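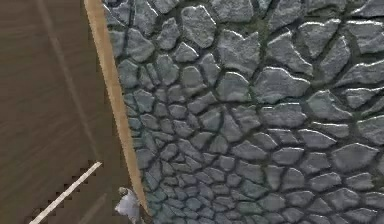

Cobbles beside the dark brown floor, with the tip of the gripper just in view at the bottom. Rendered in Dunstan.

Dunstan gallery: practice scenes for robot arms

Welcome, and thank you for stopping by. Dunstan is our set of ready-made simulated scenes for people who are teaching a robot arm to do things, or learning to drive one themselves, and who would like to make their mistakes somewhere cheap. We make it at Asonura, in two rooms above a bicycle shop in Ikholm, and we've been fussing over it for longer than I care to admit. The gallery is where we show the scenes as they come out of the renderer, and where I get to talk about them at greater length than the shop page allows.

Click the picture to see it larger. Notes on the scene, the set and the prices follow.

About the cobbles

The cobblestone slab is the surface people write to us about most, so it goes first. It has raised, rounded stones in a cool blue-grey, dark grooves running between them with a little olive green in the depths, and a pale tan strip along the side where it meets the floor. The small stones crowd right up to that strip, and the join is a bit uneven, which I'm rather fond of. I grew up in a house with a path like that and no two stones of it ever agreed with each other!

We get asked whether a surface this busy is a good place to begin. My own feeling is that you should start on one of the plain tabletops, get your reaching and closing sorted out, and come to the cobbles once you're comfortable. A policy that behaves beautifully on plain white can go quite astray when you give it a background full of edges — and it's far nicer to find that out at your desk with a cup of tea than in front of a customer.

Shadows, and the jagged edge

The black steps running beside the white line on the floor are the sort of thing you will meet at our quickest render setting. Several of you have asked about blocky shadows, so it's worth a word. The quick setting draws shadows coarsely and gets through a great many frames in a morning. The fine setting smooths them and takes its time. We leave the choice with you, scene by scene, and you can mix the two in one batch. I use quick for nearly everything until the last week of a project, and then I become very particular.

What comes in the set

The full set has 142 surfaces, from bare boards to the cobbles, and every one can be laid on any of the 16 floors. You also get the lighting presets, a small cupboard of everyday objects to put in the way of your arm, and camera positions for overhead, side and wrist views. All of it opens in Wutirska from the ordinary scene menu, with nothing to compile. If you keep your own gripper model, drop it into the grippers folder and it will turn up in the list the next time you open the program. (If it turns up enormous, check your units. It's nearly always the units.)

Edging strips are kept as a separate piece, so you can swap one, widen it or take it away altogether. The same goes for floor markings. Please do save your scene under a new name before you start moving things about, as the updater will happily tidy your changes away with the old version. I lost a whole afternoon's kitchen that way in October and was not good company at supper.

From someone who uses it

Ataahua Nepia has been working with the set since our early test version and kindly let us share part of her letter, grumbles included:

"The surfaces are lovely and I have got very attached to the slate. I would like the menu to remember where I was, because I am for ever scrolling back down to the stone section. The cobbles were hard going for my arm at first. I turned the surface a little each run, which I'd recommend to anyone, and I only wish the turning could be set for a whole batch at once. The printed guide is good and could do with an index."

Ataahua, the batch turning is being worked on. The index is my job and I'm sorry, I am slow.

Prices and how to order

A single-desk licence is £40 and covers the whole set, with a year of new surfaces as they're finished. Teaching rooms pay one price for the room, however many desks there are in it, so do write and tell us a little about what you're planning. There's a small free sample as well, with one plain tabletop, one floor and the overhead camera, and you're welcome to keep it for as long as you like.

We answer letters ourselves, usually in the morning before the shop downstairs gets going with its air compressor. If there's a surface you need and can't find, ask. The cobbles began as a request, and so did the wet-look tiles, the cork and a rather alarming carpet. Gravel is next on the bench, and its page will go up once I've stopped changing the colour of it.

Back to the shop page | Ask for the free sample | Write to us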